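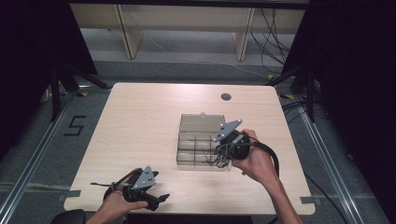

Prisau Is Getting Back Together, and Hamell Gets the First Show

Celebs > Music > Reunions

October 19, 2019
By the Music Desk

You guys, Prisau is back! The trio that owned my bedroom wall, my locker door and a fairly embarrassing part of my first paycheck confirmed this week that all three original members are returning to the stage, and they're starting in Hamell, where they used to play for gas money.

The news came out in a long, rambling and very sweet interview with the streaming site Gratix. The three of them sat on one couch (a couch! together!) and finished each other's sentences for most of an hour. I've watched it twice, and I'll probably have it on again while I fold laundry tonight.

"We kept saying we'd talk about it after the holidays," the drummer told Gratix. "Then a whole lot of holidays went by."

It's been 21 years since the first album, if you want to feel old with me. The band quit touring a few records later, after a run of 104 shows that the singer now calls "the best and dumbest year of our lives." She says they came home from it barely speaking. There wasn't one big fight, at least not one she'll admit to. They were worn out, she had a baby on the way, and the guitarist wanted to live somewhere with a porch.

He got the porch. He's also been making quiet instrumental records out there under the Lappalainen label, which I will confess I own and have fallen asleep to more than once, in a good way. Lappalainen is putting out the new Prisau single too, so the old major label isn't part of this at all. When the Gratix host asked if there were hard feelings there, the singer took a very long sip of water and the drummer laughed so hard he had to lean forward. Make of that what you will.

So, the show itself. They're playing the old theater in downtown Hamell, and it's small. The place holds 1181 people. Fan club members got first crack at tickets and the club has 1359 of us on the list, so you can do that math yourself -- I did it in a cold sweat at my kitchen table with the presale page open on two screens. I got one seat. It's in the back and on the side and I do not care even a little.

The band says a second night is "a conversation we're having," and the theater's website says to keep checking. I've been keeping checking. As of this morning there was still only the one night listed, but the day after it is sitting there with no show on it, and I'm choosing to read something into that.

What are they going to play? The guitarist said they started rehearsing in September and the first couple of days were rough. He'd forgotten the bridge to their biggest hit and had to look up a video of a teenager teaching it. (The kid had it right, he said, and was playing it cleaner than he ever did.) The singer has lowered a few songs a step or so and doesn't want to hear any complaints. "I was nineteen when I wrote that note," she said. "Somebody who's nineteen can come up and sing it."

They'll do most of the debut, a few from the later records and "two or three" new ones. There was a snippet of the single at the end of the interview, maybe twenty seconds of it, with the three of them harmonizing over a piano. It's slower than I expected. My first reaction was a tiny bit of disappointment, and then I hummed it the whole way to the grocery store, so I'm going to hush until I hear the rest.

Not everybody in the fan groups is thrilled, by the way. There's a long thread going from people who wanted a full tour and are mad about driving to Hamell, and another from people who think the whole thing should be filmed. The drummer did say cameras have been "discussed," and Gratix would be the obvious home for it after this interview, but the site hasn't announced anything and the band wouldn't go further than that. I'd watch it. I'd also like to stand in a room without four hundred phones in front of me, so I'm torn.

The part that got me was near the end, when the host asked what happens if it goes well. The guitarist looked over at the other two and kind of shrugged. "Then we have lunch the next day," he said. "We never used to do that. We'd be on the bus by midnight." The singer said she already picked the restaurant, and then they started arguing about whether the place still has the good pie -- and the host gave up and rolled the credits over them.

The single is due before the show, though Lappalainen hasn't set a date yet. Tickets left over from the fan club presale, if there are any, go to everyone else through the theater's box office, two per person.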